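December, 6:40 a.m.

Pressure 1,015 and steady. Hygrometer in the hall reads 59 percent, the one in the cellar 78. Both were checked against the salt jar last week. The hall unit reads one point high and the cellar unit two points low, so the real gap is wider than it looks on paper. I have been writing down the raw numbers and will keep doing so. Corrections go in the right-hand column.

Slept badly. The Kavia dehumidifier cycles every eleven minutes at the present setting and the compressor start is audible through the floor. Raised the set point by two points at 3 a.m. and it went quiet for longer stretches, but the cellar gained a point by morning. Put it back. 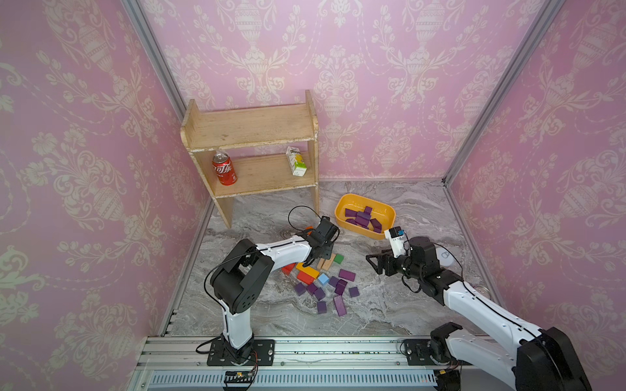
## Cellar

Emptied the tank at 7. It was not quite full. Weighed the water this time instead of reading the marks on the side, which are molded too coarsely to be of any use. The scale is the kitchen one and drifts when the battery is low. I replaced the battery first and let it settle.

North wall: the pencil line I drew around the damp patch in October is still outside the patch at the top and on the left. At the bottom right the patch has crossed it by the width of a finger. The paint there comes off as powder. Brushed it down and taped a square of plastic sheet over the worst part, all four edges sealed. If the water shows on the room side of the plastic, it is condensation. If it shows behind, it is coming through the wall. Tihomir Radonjić did the same thing at his place in Gadby and got water on both sides, so I am not expecting a clean answer.

Outside, the downspout at that corner ends too close to the house. Measured it at 16 inches from the wall. The extension I bought from Rivadeneyra is the wrong profile – mine is the corrugated rectangular kind and theirs is smooth – and it will have to go back. 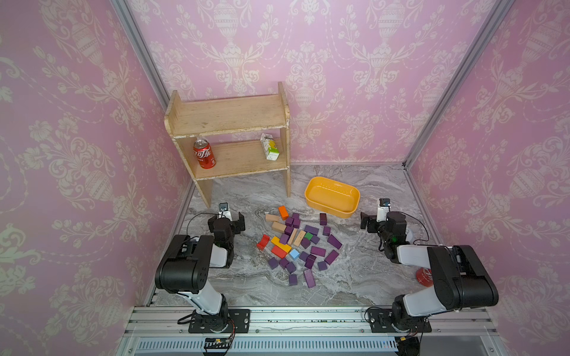 Jummai Odukoya phoned at ten about the vent. Her view is that I should keep the cellar window shut all winter and let the machine do the work. My view is that outside air at freezing carries very little water, even when the forecast says humidity up to 95 percent, and that it dries the cellar once it warms up. We went over it for half an hour. She is right that opening the window drops the wall temperature, and a colder wall takes on water sooner when the window is shut again. I had not allowed for that. I agreed to a test: one week shut, one week open for twenty minutes at noon, tank weight recorded each morning.

## Afternoon

Started the shut week at noon. Wedged foam strip into the window frame on the hinge side, where the old seal has gone hard. Cut it a little long and compressed it. The latch still closes.

Went through the old notebook for last winter's readings. They are less useful than I remembered. I moved the hygrometer from the stairs to the floor partway through January and wrote down the move but not which step it had been on. The air near the floor is colder and reads higher, so the two halves can't be compared. This year it stays on its nail at chest height.
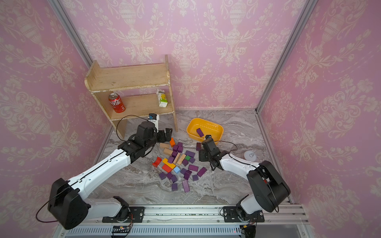

*Back-left corner: wooden shelf, cola can and juice carton on the lower level.*

Ordered a second tank hose from Kurkodar so the machine can drain to the floor sink. It will end the morning weighing, so I won't fit it until the test is over.

## Evening

Hall 57, cellar 77. Pressure down slightly. Nothing yet on either side of the plastic. The tape is holding except at one corner, which I pressed down again with the back of a spoon.

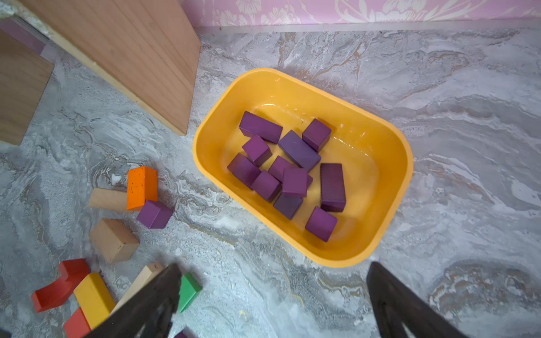
*Yellow bin with purple blocks, on the marbled floor.*

Wrote the week's columns in advance: time, hall, cellar, tank weight, window, remarks. Left the remarks column wide. Set the alarm for 6:30. Still need to find the receipt for the downspout piece.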